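Caring for Wood Plank Floors
Posted by Ornella Ruggiero in Floors

Most damage to a plank floor comes from grit and water. Deal with those two and the rest is minor.

Sweep or dust mop every day in the kitchen and hall, every few days elsewhere. If you vacuum, turn the beater bar off or use the bare floor head. Check the wheels for stuck gravel first.

Damp mopping
Wring the mop until it no longer drips. Work with the grain, a few planks at a time, and dry each section with an old towel before you move on. Skip vinegar, which dulls some finishes, and skip steam mops altogether. Plain water with a small squirt of dish soap is enough for most kitchens.

Scuffs
Rub black heel marks with a clean tennis ball or a dry white eraser. For stubborn ones, put a drop of mineral spirits on a rag, wipe, then wipe again with a damp cloth. Try it in a closet first.

Squeaks
Walk the floor slowly in soft shoes and put a bit of painter's tape wherever it squeaks. Brush talcum powder into the joints there, lay a cloth over them and step on it a few times. Vacuum up the extra.

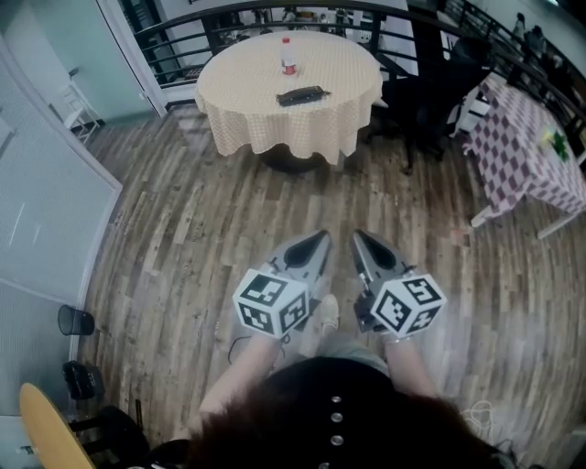
If the squeak comes back, the plank has probably worked loose from the joist and needs a trim screw. Drill a pilot hole first, sink the head just below the surface and fill with matching putty.

Felt pads
Replace the pads under chairs every October. Clean the leg ends with rubbing alcohol so the new ones stick.

Filed under: Floors, Cleaning
29 comments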